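适用范围：Bruven装盒组，Vávra厂房两个小件工位。8月10日更新，替换1月那一版。1月版里关于“示教员单独编制”的一段已经作废，现在装盒组的人都轮流做示教。

# 小件装盒工位：从手工装盒改为机械臂装盒的操作与交接

这份教程写给原来做手工装盒的同事，也给刚接手排班的班长看。内容分三块：怎么用手持夹爪做示教，机械臂上线后工位怎么运行，以及岗位上的活变了哪些。软件安装和机械臂维修不在这里，请看设备间的维护手册。

文中提到的几个名称：

- **Preletti**：装在两个工位上的机械臂单元，包括臂、底座和末端夹爪。
- **Briltus**：示教记录和放行用的软件，装在工位旁边的平板上。
- **手持夹爪**：手里拿的那一把，夹指和机械臂末端的夹指形状一致，用来录示教。
- **示教**：人拿着手持夹爪把一件活从头做到尾，Briltus把过程录下来。
- **接管**：机械臂停下后，人过去把这一盒做完。

## 一、先弄清哪些活交给机械臂

目录里现有236种小件，已经放行给机械臂的有99种，其余仍然手工装。放行清单在Briltus首页，按货号排，颜色是绿的就表示可以走机械臂。开工前看清单，不要凭上个星期的印象，因为清单会往回退：某个小件换了包装，放行就自动撤销，要重新示教。

有几类东西目前一律手工：

- 玻璃瓶身、没有外盒的；
- 需要打结或系带的；
- 客户要求手写卡片的；
- 一拿就会散开的散装填充物。

如果一张订单里既有绿的又有灰的，整盒走手工线。以前试过先让机械臂装绿的，再由人补灰的，盒子在两条线之间来回走，贴错标的次数比省下的时间更让人头疼，后来就取消了。

## 二、示教前的准备

### 2.1 检查手持夹爪

1. 张开、合拢几次，看两侧夹指能不能对齐。
2. 用干布擦夹指上的胶垫。胶垫上有胶带残留的，用手指搓掉，不要用刀刮。
3. 看转轴处的螺丝有没有松。松了就换一把备用的，松的那把挂红牌放回设备间，不要自己拧。
4. 打开Briltus，确认平板上能看到夹爪的实时画面，画面里能看见两侧胶垫。
5. 擦镜头。镜头上有指纹时画面发雾，录完才发现就得全部重做。

### 2.2 布置台面

练习用的台面不必和生产工位一样。新学示教的人可以先在任意一张普通桌子上练，桌上有别的东西也没关系，手法稳了再上工位。背景杂一点的示教，软件照样收。

正式示教时，布置按以下顺序来：

1. 盒子放在台面远端，开口朝上，盒盖折到外侧。
2. 衬纸铺好，压平四角。
3. 要装的小件放在盒子和人之间，彼此留出夹指能进去的空隙。
4. 手机、水杯、胶带座，凡是这一盒用不到的，正式录制时拿开。练习时可以留着。

小件不要每次都摆在同一个位置。摆得太整齐，机械臂上线后遇到料盘里歪着的货就会停。每录几遍，把东西转个方向，或者左右对调一次。

### 2.3 站姿和握法

手腕放松，肘部离身体一拳左右。夹爪从上方偏斜着下去，别从正侧面平着伸，工位上机械臂的底座在侧边，平伸的动作它做不出来。左撇子同事用左手录也可以，在Briltus里把“惯用手”改一下就行。

脚站定以后尽量不挪。要走到旁边才够得着的东西，说明台面摆得太开，停下来重摆。

## 三、录制示教

### 3.1 基本流程

1. 在Briltus里扫货号，核对屏幕上的品名。
2. 夹爪回到起始位：张开，悬在台面上方，画面里能同时看到小件和盒子。
3. 按手柄上的按钮开始录，听到一声短音再动。
4. 移到小件上方，下降，合拢，提起。
5. 移到盒口上方，下降到接近衬纸，松开。
6. 退出盒口，回到起始位，再按一次按钮结束。

一件东西录一段。一整盒要装几件的，就录几段，再另外录一遍连续动作。

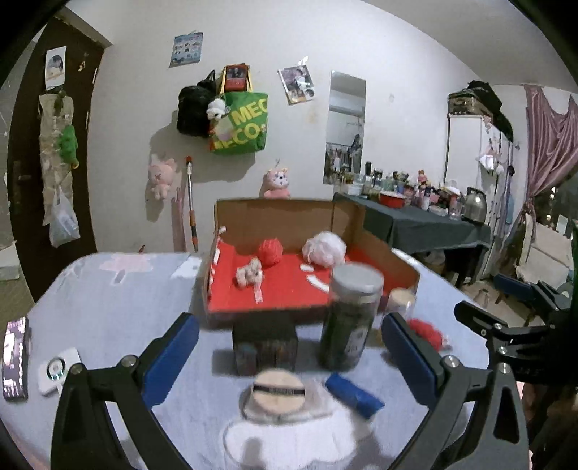 装软东西的时候，最容易犯的毛病是急着松手。软件要从画面里学会“放到底”是什么样子，夹爪在盒口上面就张开，东西自己掉下去，这一段就学不到落点。盒里的颜色也要留意：纸箱铺的是大红纸，白色的网状浴花和白色小毛绒玩具放上去轮廓很清楚，红毛线球就差得多，红的压在红的上面，边缘要看阴影才分得出来。遇到这种和衬纸同色的货，录的时候下降放慢，松开后停一拍再退，让画面里有一段夹指已经离开、东西静止的内容。网状的浴花还要多看一眼胶垫，网眼容易挂在夹指边上，退出时先完全张开，再往上走。

### 3.2 各类小件的手法

**毛绒类。** 夹身体，不夹耳朵、尾巴和缝上去的装饰。夹住以后会变形，提起来先悬停一下，看它会不会从一侧滑出来。放进盒子时正面朝上，客户开盒先看到脸。

**毛线球。** 夹在中部偏下。线头先塞好，塞不住的退给备料那边重新缠，不要自己剪。

**网状沐浴用品。** 见上一段。挂绳压在下面，不要露在盒口外。

**带盖的小罐。** 夹罐身，不夹盖子。盖子没旋紧的时候，夹着盖子提起来，罐身会掉。录之前用手确认盖子是紧的。这类货目前只放行了塑料罐。

**扁盒。** 平躺的扁盒夹不起来，要让它立着，或者一边垫高。工位料盘上有斜槽就是为这个，示教时用同样的斜槽。

**圆柱形的。** 会滚。放在有摩擦的布面上，或者靠着挡条。夹的时候两侧胶垫对着直径，偏了会把东西挤出去。

### 3.3 录坏了怎么办

下面这些情况直接作废重录：

- 中途东西掉在台面以外；
- 手或袖子挡住镜头；
- 夹爪碰到盒壁，把盒子推动了；
- 录到一半有人从台前伸手拿东西。

下面这些情况保留，并在Briltus里勾“有纠正动作”：

- 第一次没夹住，第二次夹住了；
- 放下去位置歪了，又重新夹起来摆正；
- 东西靠在盒壁上，用夹指轻推到位。

纠正动作很有用，机械臂上线后也会夹空，见过人怎么补救，它才有可能自己补。新手常把这些全删了，只留漂亮的，结果放行测试反而过不去。请不要为了好看删记录。

作废的记录点“丢弃”，原因从列表里选一个。选“其他”的要写几个字，写“手滑”也可以，不写不让关窗口。

### 3.4 一次录多久

连续录制以眼睛和手腕的感觉为准，累了就停。手持夹爪比看上去沉，拿一阵之后手腕会往下垂，录出来的动作起点越来越低。Briltus里能把当天各段的起始高度拉成一条线，看到这条线往下走，就该换人了。

示教时间算正常工时，不算培训，也不占休息。

## 四、放行测试

示教录够以后，班长在Briltus里点“提交”，模型在夜里更新，第二天早班做放行测试。

1. 工位清空，只放这一种货和对应的盒子。
2. 护栏门关好，切到慢速。
3. 让机械臂连续装完一个料盘。
4. 测试的人站在护栏外，手放在暂停键旁边。
5. 掉件、压坏、放反，各自按一次对应的按钮记下来。
6. 料盘走完，Briltus给出通过或不通过。

不通过的货号退回示教，屏幕上会列出停顿最多的那一步。只补那一步的示教就可以，不用整段重来。

通过以后，由装盒组的人点最后的放行，班长和工程人员都没有这个权限。这一条是1月版之后加的。当时有几种货是按机器成绩放行的，装出来件数都对，可玩偶脸朝下，丝带压在底下，客服那边收到投诉我们才知道。现在放行的人要打开盒子看一眼，按客户收到时的样子判断。

## 五、上线以后怎么看工位

### 5.1 开工

1. 看交接本，上一班有没有挂着没处理的停机。
2. 检查机械臂末端的胶垫，和手持夹爪一样擦。
3. 上料盘，上空盒，衬纸由人铺。
4. 护栏门关好，按绿色启动键。
5. 头几盒逐一打开看，没问题再转为抽看。

铺衬纸暂时没有交给机械臂。纸太轻，夹指带起来的风就能把它掀开，试过几种纸都不稳。

### 5.2 停下来的时候

机械臂停机有三种灯。

**黄灯，慢闪。** 它拿不准，等人确认。看平板上的画面，点“继续”或者“跳过”。大多数是料盘里两件货贴在一起了。

**黄灯，常亮。** 它试过了没成功，需要接管。步骤如下：

1. 按暂停，等臂退回停放位。
2. 打开护栏门。
3. 用手把这一盒装完，放到人工出口。
4. 把料盘里剩下的货拨开。
5. 关门，在平板上选接管原因，按继续。

**红灯。** 不要开门，不要碰，叫设备间的人。另一个工位照常运行。

接管时请用手装，不要拿夹具去拨机械臂夹住的东西。如果东西还夹在末端，先在平板上点“松开”，手在下面托着。

### 5.3 接管原因要选准

列表里有“夹空”“滑落”“卡在盒壁”“认错货”“盒子移位”“衬纸翘起”等几项。选哪一项，决定下次要补什么示教。忙的时候大家习惯点第一项，那样“夹空”的数据会虚高，我们就会去录一堆用不上的抓取，真正出问题的衬纸没有人管。

拿不准时选“不确定”，交班时再一起看回放。

## 六、岗位上变了什么

### 6.1 一天里做的事

原来一个班从头到尾都在装盒。现在同一个人一天里可能做四样活：手工线装盒、看工位、录示教、放行检查。排班表按半天切块，看工位和录示教不要连着排给同一个人，两样都费眼睛，也都没什么走动。

手工线上的活比以前难了。好装的货给了机械臂，剩下的是系带的、怕碎的、要手写卡片的，同样时间装出来的盒数自然会少。手工线的定额已经按新的货品组合重算，旧定额表请从墙上取下来。如果有人拿现在的手工产量去和改造前比，把这一条给他看。

### 6.2 两个工位归一个人看

平时两个工位由一个人看，出货旺季加一个人。一个人看的时候，两边同时亮灯是常有的事，先处理常亮的，慢闪的可以等。等着不算失误，Briltus里的等待时间不进个人考核。

这句话写在这里，是由于有同事为了不让灯亮着，跑着去开护栏门。不要跑。臂没有退到停放位之前门也打不开，跑过去一样要等。

### 6.3 技能等级怎么算

示教和放行检查已经列入装盒岗的技能表：

| 项目 | 怎么算会 | 谁来确认 |
|---|---|---|
| 手持夹爪操作 | 能独立录完一种货并提交 | 班长 |
| 纠正动作 | 录制中出错能接着做完，标注正确 | 班长 |
| 工位接管 | 三种灯都能正确处理 | 设备间 |
| 放行检查 | 能说出退回的理由 | 已有此项技能的同事 |

不愿意录示教的可以不录，在手工线和看工位之间轮换，等级不往下调，只是少这一项的津贴。手腕有旧伤的同事请提前和班长说，不需要交诊断。

### 6.4 录下来的画面给谁看

手持夹爪的镜头朝前，录到的主要是台面、盒子和夹指，偶尔会带到屋里别的东西：墙上贴的照片、挂着的袋子、桌上的手机。在工位以外练习时录的，录完先自己看一遍，有不想留的就整段丢弃，不用填原因。

保留下来的画面只用于更新工位模型和交班回放。班长看得到每段的货号、时长和标注，看不到按人汇总的速度排名，这个功能在Briltus里已经关掉。需要调看某一段追查质量问题时，要告知录制的人。

麦克风默认关闭。平板角上的小图标如果是亮的，点一下关掉再开始。

## 七、换新货时的完整流程

把前面几节串起来，一种新货从到厂到上线是这样走的：

1. 备料把样品送到装盒组，先手工装几盒，看看怎么摆客户打开才好看。
2. 摆法定下来，拍一张开盒照片存进Briltus，作为放行时对照的标准。
3. 判断能不能给机械臂。属于第一节里一律手工的，标灰，结束。
4. 录示教。换人录，换摆放方向，保留纠正动作。
5. 提交，次日早班放行测试。
6. 不通过就补示教，通过就由装盒组放行。
7. 上线头一个班，每盒都打开看。
8. 按接管原因决定要不要再补。

第一步不要省。手工装过的人再去拿夹爪，手法会顺很多，知道东西哪边重、哪边容易瘪。没有上手装过就直接录的，动作常常犹豫，在盒口上方来回找位置，机械臂把这种犹豫也一起学了去。

## 八、常见问题

**夹爪一合拢，画面就抖。**
手柄握得太紧。用中间两根手指发力，拇指只是搭着。还抖就看镜头座有没有松。

**同一种货换了颜色，要重新示教吗？**
先不录，直接做放行测试。过了就放行。颜色和衬纸接近的那一款多半过不了，单独给它补。

**衬纸换了颜色呢？**
按换包装处理，用到这种衬纸的货全部重测。采购换纸请提前通知装盒组，不要等纸到了才说。

**练习时录的能不能提交？**
可以。提交前在Briltus里把场地改成“非工位”。

**交班时示教录到一半怎么办？**
当前这一段录完再走，没录的写在交接本上，写货号和还差什么摆放方向。接班的人不用按原来那个人的手法录，两个人手法不一样没有坏处。

**机械臂装得比人慢，为什么还要用？**
单盒确实慢一些，它的用处在于午休和交班那段时间照样能走。急单请直接送手工线，不要排进工位。

**手工线忙不过来，能把看工位的人叫过去吗？**
可以，先按两个工位的暂停键，在平板上选“人员调走”。不要让工位开着没有人看。

**胶垫多久换？**
表面发亮或者边角翘起就换，手持的和机械臂上的一起换，型号印在备件袋上。换下来的旧胶垫投进设备间门口的蓝色回收桶。

对流程有改动意见的，写在交接本最后几页，或者直接在Briltus对应的步骤下面留言，下次更新时一并处理。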